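About Skamico

Skamico cleans and services small waste bins in furnished rooms. The work covers waiting areas, staff lounges, short-stay apartments and the sitting rooms of residential buildings. Clients are mostly property managers who already have a cleaning contract for floors and windows and have found that bins, liners and stray litter fall between two schedules.

The company was set up by Leokadia Sowa and Jacinto Beltrán, who had both worked in building services. Sowa handles routes and staffing. Beltrán wrote the service procedure and still revises it each October. Gilang Entili runs the liner store and the wash bay. Tirta Hidayat answers for client accounts, including the Wijaya and Cinis buildings, and is the person to contact about a change of schedule.

What a service visit includes

A standard visit has two parts. The first is litter pickup. Paper cups, napkins, wrappers and receipts are collected from the floor, from under seating and from the gap between seat and backrest. A cup is checked for liquid before it goes in the bin, and any liquid is poured off in a sink. Cups left on their sides near upholstery are handled first, and the floor under them is wiped.

The second part is the bin itself. The full bag is tied and lifted straight up, with one hand on the rim of the bin. The inside wall and bottom are checked for leaks. A new liner is opened fully, pushed down until it touches the bottom, and folded over the rim on all sides. The fold should be even and deep enough to hold when something heavy is dropped in. Excess air is pressed out by hand. Bins that stand on a separate base are lifted off it, and the base is wiped and returned to the same spot.

Fabrics are outside the standard visit. Throws, covers and loose cloths on a sofa are left where they are unless the client has ordered room tidying, in which case they are folded and placed on the seat.
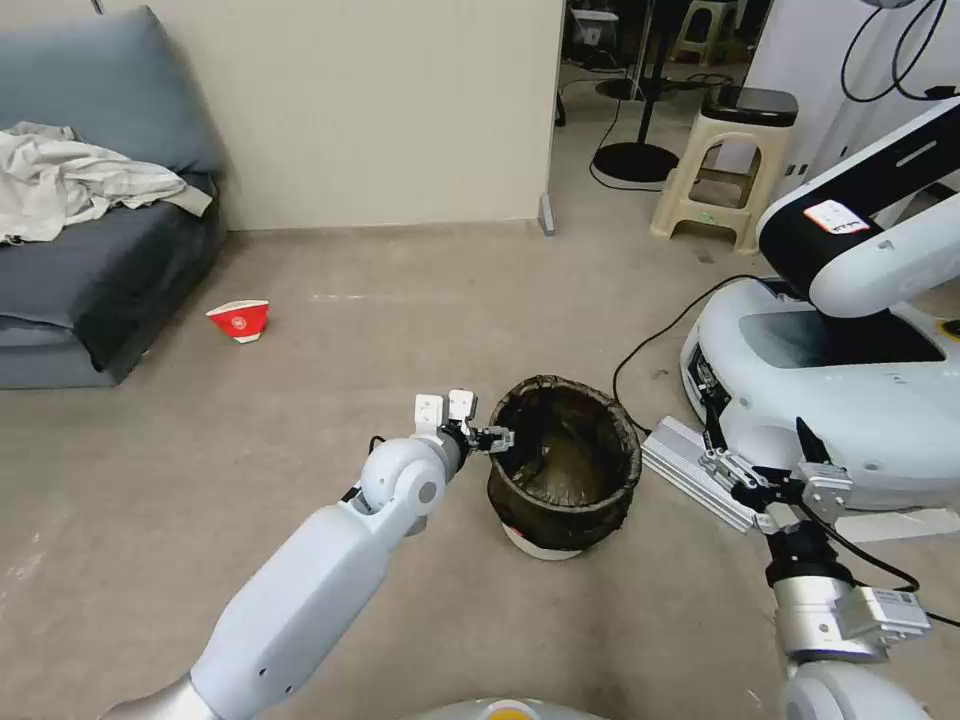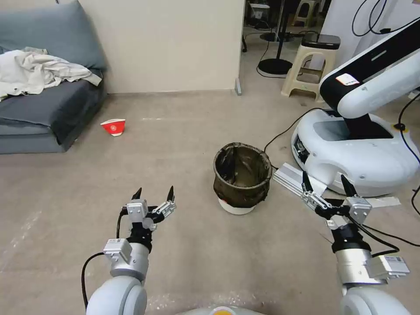 How often does a small lined bin need a fresh bag?
In a room used every day, twice a week is enough for dry waste such as paper and packaging. Where people throw away cups or food, the bag should be changed at the end of each day.

Bins and liners

We service any bin that one person can lift. Round bins with woven or mesh walls are accepted, with one condition: they must be lined at all times, as residue in an open weave is slow to remove and a frayed rim will catch on a cloth. Entili's wash bay cleans smooth-walled bins with warm water and a neutral detergent. Woven ones are brushed dry and then vacuumed. A bin with a damaged rim is reported to the client and stays in service until a replacement has been approved.

Liners are bought from Flakico in 4 sizes. Size is chosen by the circumference of the rim plus an allowance for the fold. A liner that is too small splits at the seam during folding. One that is too large slides down into the bin when loaded - this is the most common fault we find on a first visit. Dark liners are standard. Clear liners are supplied to sites that inspect waste before it is removed.

Placement

Placement is agreed with the client room by room and entered on the room sheet. The defaults are as follows.

Seating areas: within arm's reach of the seat, clear of the walking line to the door.
Doorways: never inside the swing of the door.
Carpet: flat base required, so that the bin does not tip on the pile.
Hard floor: base with a non-slip underside preferred.

If a bin has been moved between visits, the technician puts it back once. If it has moved again by the next visit, the sheet is changed to match, on the assumption that the people using the room have a better place for it.

Records

Each bin on contract has a number and a line in the service log. The log shows the date of the last bag change, the liner size, the condition of the rim and base, and any litter that was wet or sharp. We currently hold records for 2423 bins. Clients receive their own section of the log monthly and can request it at any other time.

The current procedure was approved on November 26, 2018, after a review by Chidubem Nwosu, who joined to take charge of training. New technicians work alongside an experienced one until Nwosu has signed off their liner fitting and floor pickup. Printed copies of the procedure are kept in the wash bay and in each service van.

Requests for a site survey should state the number of rooms, the floor type and the times when the rooms are free.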